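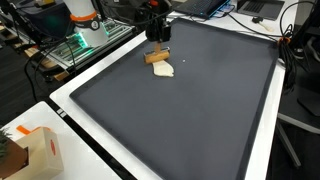

A wooden block in contact with dough on a dark gray tray.

Eltcombe air show, trade day report

The trade halls at Eltcombe opened at 9 a.m. in light rain, with the cloud base too low for the morning display slots. Most visitors went straight to Hall 2, where the regional turboprop suppliers had been grouped together for the first time.

Cludolard showed a sectioned propeller gearbox with 1,000 hours of test running on it. Ruairí Heffernan, the company's transmission lead, said tooth wear on the first-stage pinion was within the limit set before the test. The second unit is on the rig now and will run with a reduced oil flow. Certification paperwork is planned for March. No launch operator was named.

Groltent had a fuselage mock-up of its 19-seat commuter aircraft on the outdoor apron. The door sill is lower than on the mock-up shown last year, and the aft baggage bay has moved forward by one frame. Reet Šimkus of the cabin team gave the maximum payload range as 200 nautical miles with reserves. The earlier brochure quoted a higher figure but used a lighter cabin fit. The mock-up had no flight deck instruments, and the supplier has not been selected.

Eglītis, a maintenance firm, presented its inspection process for composite control surfaces. Rasmus Vītola ran the tap test and the ultrasonic scan on the same rudder panel. The scan took about 100 minutes, including calibration. He expects this to fall when the fixture is changed.

The weather lifted after 2 p.m. and a shortened flying program went ahead. Two trainers flew a formation pass, followed by a solo glider tug demonstration with a steep approach to the grass strip. The helicopter slot was canceled.

The organizers listed 107 exhibitors. Parking was on the north side only, and the shuttle bus to Hall 2 ran every 20 minutes until the gates closed.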